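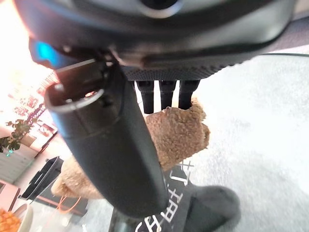
Por onde se começa a arrumar uma sala de estar antes de a embalar?

Pelos objetos macios. Peluches, panos e almofadas ocupam muito espaço, não se partem e servem depois de enchimento nas caixas dos objetos frágeis.

Módulo 2: Triagem e acondicionamento
Formadora: Irena Urbańczyk

Nesta sessão trabalha-se com três grupos: peluches, materiais dobráveis (papel e tecido) e recipientes abertos, como tabuleiros. Cada grupo tem um local de pousio próprio, combinado antes de se mexer em qualquer peça. O chão fica reservado à passagem.

Peluches. Escovar o pelo com uma escova seca, verificar as costuras e os olhos, e guardar sem comprimir. Um peluche esmagado durante semanas fica com vincos no enchimento. Os que tiverem costuras abertas vão para um saco à parte, com etiqueta.

Mesas de vidro. Podem servir de apoio durante a triagem, desde que se pousem as peças devagar e sem as arrastar. Os tabuleiros ficam
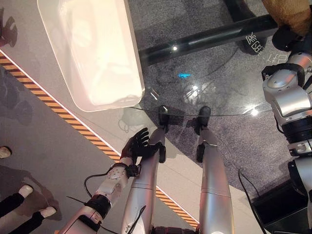

afastados do bordo e só recebem peças leves. Não se apoiam os cotovelos no tampo. No fim, limpa-se o vidro com um pano que não largue pelo.

Materiais dobráveis. O papel amarrotado ainda se aproveita para encher espaços vazios. O tecido amarrotado deve ser aberto e alisado antes de se dobrar. Pega-se sempre por dois pontos afastados, com uma mão em cada ponta, e estica-se sem puxões. 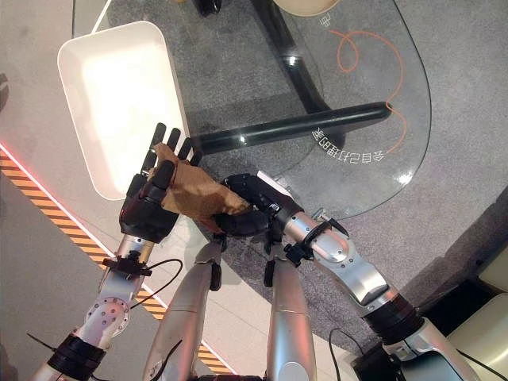
Fig. 1. Material castanho amarrotado, seguro com as duas mãos.

Depois de alisado, dobra-se em três no sentido do comprimento e ao meio no outro sentido. As peças grandes dobram-se a duas pessoas. Se o tecido tiver nódoas,
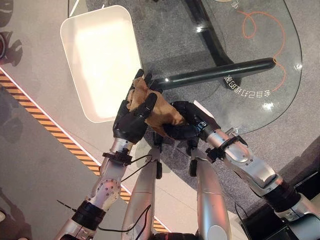
separa-se para lavar e anota-se na folha de registo. Nunca se guarda tecido húmido em caixa fechada.

Exercício para domingo: fazer a triagem de uma prateleira em casa, no máximo 20 peças, e preencher a folha da página 19. Quem faltou à primeira sessão pede a folha ao Szabolcs Vörös.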